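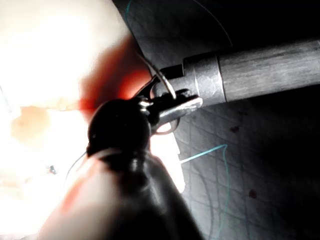 A reader signing as Lulline wrote in after the June post to ask why the needle estimator does not simply report a pose and leave the rest to the planner, as most of the published pipelines do. The question deserves a fuller answer than the comment field allowed, and this post is intended to supply it.

Search this blog Go
Notes > Software > Perception

Needle pose, confidence, and when the planner should wait

The suturing stack is divided into three processes. Perception, which we call Pristus, reads the wrist cameras and estimates where the needle is. The planner, Aravena, chooses the next grasp or handover. The low-level controller carries out the motion and reports tool positions back to the other two. Until this spring, Pristus passed a single pose to Aravena with each update, and Aravena treated that pose as correct.

The arrangement was adequate while the needle was held by one tool in open view. It was much less adequate during a handover. Two tools close together hide a good part of the arc, polished metal throws bright reflections, and a strong light on one side of the view can wash out everything near it. A curved needle also has an awkward property: a short visible piece of the arc fits several orientations nearly as well as the true one. The old estimator picked the best fit and discarded the others. When the second-best fit was the right one, the receiving jaw closed on nothing.

Pristus now keeps up to 300 candidate poses and passes a summary of them to the planner. The summary contains the leading pose, the spread in position, the spread in rotation about the jaw, and a flag that is raised when the candidates form two separate groups. The last item matters most. A wide single group usually narrows when the camera moves a little. Two groups may both look quite certain, and an average of the two is a pose that the needle cannot have.

Aravena uses the summary in a plain way. If the spread is small, it proceeds. If the spread is large, it asks for a short wrist motion chosen to uncover more of the arc. If the flag is raised, it holds the receiving tool back until one group has dropped out - even if this takes several views.

The change was tested by replaying recorded handovers. The set holds 3688 image pairs drawn from 463 handover attempts, of which 314 had been marked as successful under the old software. Replay cannot show what the robot would have done with different information, and the results should be read with that limit in mind. It can show whether the flag was raised before a failed grasp, and in the majority of the failures marked as perception errors it was. It was also raised in a number of attempts that had gone well, where the cost would have been a delay.

Two matters remain open. The first is thread. Suture that crosses near the needle is thin, curved and sometimes bright, and the edge detector still accepts pieces of it as needle. A color check helps under even lighting and fails where the image is overexposed. The second is timing. Pristus stamps each estimate when it is finished, whereas the controller stamps tool positions when they are read. The difference is small but not constant, and it produces an error that looks like poor calibration. The stamp will be moved to the moment of image capture in the next release.

Readers who use the Valturon message format should note that the pose field has kept its old meaning and that the summary is carried in a new field beside it. Older planners will continue to run and will ignore the addition. The replay tool has been updated to draw both groups when the flag is raised, in separate colors, and its settings file now requires a value for the largest spread allowed in rotation. There is no default. Values copied from the position setting will be accepted without a warning, so the units should be checked before a first run.

Print this page
E-mail this post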